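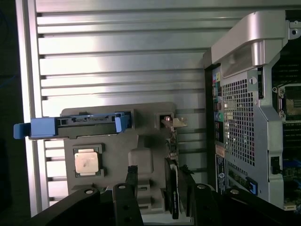

Slide 1. Cell 2, wrist camera view: the parts tray on the ribbed panel, the open workstation on the right.

Speaker notes, "The grip that was reported and did not exist"
Mireille Majali, Skestley

Good afternoon. Leave slide 1 on the screen while people sit down. Say my name slowly.

I work at Skestley, on the line where we take apart and rebuild office workstations. My talk is about one fault, which we had in March, and which took us much too long to understand. I will speak about the robot, but also about how we read our own logs. Questions at the end, please, except if I am speaking too fast. Then raise your hand immediately.

Slide 1, continued. Point to the tray. The hard drive carrier is on the top edge, the one with the blue ends. Please notice its blue pull tab, which goes out past the tray on the left side. The processor sits in its square recess. Everything I will tell you concerns the carrier and this tab.

Slide 2, the job. The robot takes a carrier from the tray, turns, and slides it into the bay of the chassis until the latch closes. The fingers close on the two ends of the carrier. The controller watches the width between the fingers and the motor current. If both values are in the allowed band, it writes "grip OK" and the arm moves. We had 286 cycles in the trial without any stop, and I must confess that we were proud of it.

Slide 3, the incident. In cycle 287 the arm lifted, turned toward the chassis, and the carrier fell. It hit the edge of the chassis and landed on the motherboard, and two memory slots were broken. The arm did not stop. It continued to the bay with the fingers almost closed and pushed against the metal until the force limit tripped. Jovita Mendoza was at the next bench, outside the guard. She was not hurt. Pause here.

Slide 4, what we believed first. The log said "grip OK", so we blamed the fingers. Abundio Quezada changed the finger pads and we ran 50 cycles, all good. We closed the ticket. The next morning it dropped another one. I show you this because I signed that ticket myself.

Slide 5, what it was. Estrella Rosales put the recorded video beside the current curve, cycle by cycle. In both failures the pull tab was folded back under the end of the carrier. One finger closed on the tab and not on the hard body. The tab is soft plastic, so the width was a little bigger than normal, but our band was wide enough to accept it. The current was also fine. When the wrist turned, the tab slipped out.

Go slowly here, this is the main point. The check was done only one time, before the lift. After this moment the software had no more opinion about the part. "Grip OK" meant "grip was OK at one instant", and all of us were reading it as a promise.

Slide 6, the changes.
The width band is now 50 per cent narrower.
The grip is checked again after the lift, and a third time before the arm enters the chassis.
If the width changes during the move, the arm stops where it is. It does not go home, because going home passes over the open board.
The operator lays the tab pointing outward when loading the tray, as on slide 1. Ginevra Ferri wrote this into the loading sheet, with a drawing.
The force limit near the bay is lower. Show the two curves, grey is old, orange is new.

Slide 7, still open. The narrower band gives more false stops, mainly with carriers that are a bit worn. Our colleagues at the Abu Hammour site would like it wider again. I do not agree, and we are still discussing it. We also do not have a good way to see a folded tab from the wrist before the fingers close. If somebody in the room has solved this for soft parts, please find me at the coffee.

If there is time: play the video of the second drop, without sound. If not, go directly to the contact slide and thank the organizers.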